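# Visit to the Kinsella Lending Library, Bronalgate

2020-07-30

The Brekach Early Years Network visited the Kinsella Lending Library in Bronalgate at the invitation of its director, Conall Coughlan. Kinsella lends toys, play materials and small household goods to families, preschools and care homes in the district. The purpose of the visit was to see how donated items are received, checked and shelved, and to consider which of its practices could be adopted in the Network's own store.

The group consisted of four members of the Network. Mr. Coughlan led the tour, and Sadao Miyazaki, who supervises the checking of donations, answered questions in the rear workroom. The visit lasted the whole evening.

## The building

Kinsella occupies the ground floor of the former Lutier print shop on the corner of the market street. The entrance is level with the sidewalk, and the door is wide enough for a double stroller. Parking is limited to the side lane. Visitors who intend to bring large items are advised to telephone ahead, as the lane is shared with a bakery and is often blocked by its van until mid-morning.

The front room holds the lending desk and the open shelves. Behind it are a corridor with the returns cupboard, a washroom with a deep double sink, and the rear workroom. Heating in the corridor is poor. Mr. Coughlan noted that the landlord has been asked about this and that an answer is expected after the lease review.

## Intake of donations

Donations are accepted at the lending desk on two afternoons a week. The donor fills out a half-page slip giving a short description of the item, its approximate age and any missing parts. The item is then placed in the returns cupboard with the slip tucked underneath. Nothing goes from the desk directly to the shelves, including items donated new in their packaging.

The Network currently allows staff to shelve packaged items on arrival. Mr. Miyazaki advised against this. In May, a boxed puzzle was lent to a preschool three times before a borrower reported that the bag of pieces inside belonged to a different puzzle altogether.

Kinsella holds 185 items on its active list. A further group of seasonal materials is stored off the premises and was not seen.

## The rear workroom

Most of the discussion took place in the workroom. Its main table has a wide, light-colored top with a pale board laid over it. The board shows scuffs and dark streaks, and it has a seam running across its width. The Network's own checking table is covered with patterned oilcloth, and members agreed that a plain, pale surface makes small items much easier to find.

Items on the table are kept toward the far side, with open space in front of them. At the time of the visit these were a small pink toy with a yellow patch, a pink dish with rounded corners and a faint raised shape in the center, and a blue-and-black box with a cartoon sticker on its lid. Mr. Miyazaki used the three to explain the order of work.

**Soft and molded toys.** The seams are pressed along their length and the surface is checked for splits. Printed details receive particular attention, as flaking print is the most common reason for withdrawing a toy of this size. Toys that can be compressed are tested in water in the washroom. A toy that takes in water is not lent to families with infants, whatever its condition otherwise.

**Dishes and trays.** These are lent as part of play kitchens and also on their own, for sorting and for water play. Raised designs in the base are cleaned with a soft brush. Dishes are dried upright overnight and are never stacked until the following day.

**Boxes and cased items.** The outside is wiped first, then any screws are tested by hand. Stickers applied by a previous owner are left in place unless they cover a label or a fastening. Several members questioned this, and the matter was discussed at some length. Mr. Coughlan's view is that removal often leaves adhesive that attracts more dirt than the sticker did, and that children recognize a favorite item by such marks. The Network's present rule is to remove all stickers — it was agreed that the rule should be reviewed.

When an item has passed its checks, a numbered tag is tied on or a number is written on the underside in laundry marker. Kinsella tried adhesive labels in its first year and abandoned them after repeated washing.

## Shelving and records

The shelves in the front room are arranged by use: water play, kitchen play, building, sound, and quiet play. Age guidance appears on the tag and not on the shelf. Peadar Keogh, the Network's store coordinator, observed that this would mean a substantial rearrangement for us, but that it would end the present difficulty with items suitable for a wide range of ages.

Records are kept in a bound ledger, with one page per item, and copied into a spreadsheet at the end of each month. The ledger remains the authority where the two differ. Loans run for 19 days, an interval chosen to avoid returns bunching on the same afternoon. Late returns are followed by one telephone call and no fine.

Enda Keane asked how losses are handled. Kinsella charges nothing for a missing part but records it on the item's page. If an item can no longer be used as intended, it is moved to the spare parts drawers in the corridor. These are labeled by material. The drawer for wheels was noticeably fuller than the rest.

## Points for the Network

Members recommend the following:

- All donations, packaged or loose, to pass through checking before shelving.
- The oilcloth on the checking table to be replaced with a plain, pale board.
- The sticker rule to be placed on the agenda of the next store meeting.
- Laundry marker to be tried on 15 items from the water play section.
- Mr. Keogh to prepare a plan for shelving by use.

The ledger was not recommended. Members considered it well suited to Kinsella, where the same two people make every entry, but difficult to maintain across the Network's three sites.

The Network thanks Mr. Coughlan and Mr. Miyazaki for their time and for the loan of a blank intake slip, which is attached to the paper copy of this report. 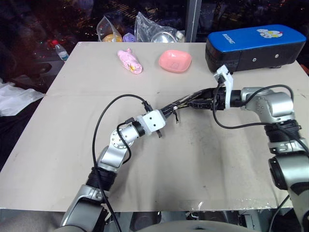 **Souad Abdelaziz**

Main table in the rear workroom, Kinsella Lending Library. Corrections to this report should be sent to the Brekach office before the next store meeting.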